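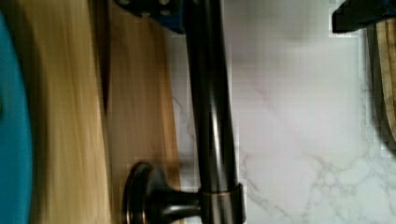 Gidov bench wants to know whether the finish on the bronze faucet is being eaten by the descaler or only dulled by it, and asks that we stop using descaler on it until there is an answer. Fair request. Stopped as of this entry.

Sat 12 September

Faucet, dark bronze, knob handle. Fourth entry on this fixture. Earlier ones are in the August pages under "wet counter."

Condition before starting: neck glossy, highlight runs clean down the length of the tube. Coppery tone low on the neck and on the rim of the collar. Same tone on the rim of the knob. I had been logging this as wear. Checked the Drustis finish sheet and the lighter edges are listed as part of the finish, so the August notes calling it "rub-through at collar" should be read as unconfirmed. I have not gone back and edited them.

Cleaning, revised procedure:
Damp microfiber, plain water, top of neck down to collar.
Second cloth, dry, same direction.
Knob face and rim with the dry cloth only.
Stem between knob and collar: it narrows in the middle and the cloth bridges over it. Use a folded strip and pull it back and forth. Cotton swab for the flare at each end.
No descaler, no vinegar, no melamine sponge, no paste.

The swab came away with gray residue from the knob end of the stem, nothing from the collar end. Gray is soap film. If the finish were coming off I would expect brown. Swab bagged and put with the others.

Spot test. Used the spare collar from the Floleo box, same finish code, not the installed one. Descaler at working dilution, 4 minutes, rinse, dry. Slight loss of gloss on the treated side, visible only at a low angle. Wiped with a drop of mineral oil and the gloss returned. Left overnight before reading it again, so no conclusion here. Answer to Gidov for now is "dulls it, mechanism not known."

Cycle count on the knob from the Vashisht counter: 1,446 at last reading, 3,073 today. The handle turns with no grit and no play that I can feel. Stop position has not moved against the pencil mark. Next reading when convenient, no fixed interval.

Counter. White with gray veining, heavier on one side, very faint next to the neck. The faint veins near the faucet are easy to confuse with dried splash lines. Test is a fingernail: splash lines lift, veins do not. Two lifted, the rest stayed. Wiped with water and neutral soap. Acid cleaners are off this surface as well, and the bottle has gone to the lower shelf so that it does not get picked up by habit.

Board. Two-tone wood, blonde strip and amber-brown strip with a darker seam. The seam is the place to watch when it is kept this close to a faucet. Ran a feeler along it, no step between the strips. Both faces wiped and dried. Sanded one rough patch on the edge with 200 grit, dry, along the grain, then oil. I would like the board stood on its edge away from the faucet when not in use - the rack has room for it.

Open items:
Read the spare collar again under the bench lamp, low angle, both sides.
Decide whether mineral oil is acceptable as routine or only after a test. It picks up lint and I am not in favor of routine use.
Ask Drustis whether the current finish code is the same coating as the earlier one. The sheet does not say.
Order more swabs. Long stick type, the short ones do not reach behind the knob.
Relabel the descaler bottle "steel only."

Cloths used today are in the wash bin. The oil rag is hung flat on the outside line, not in the bin.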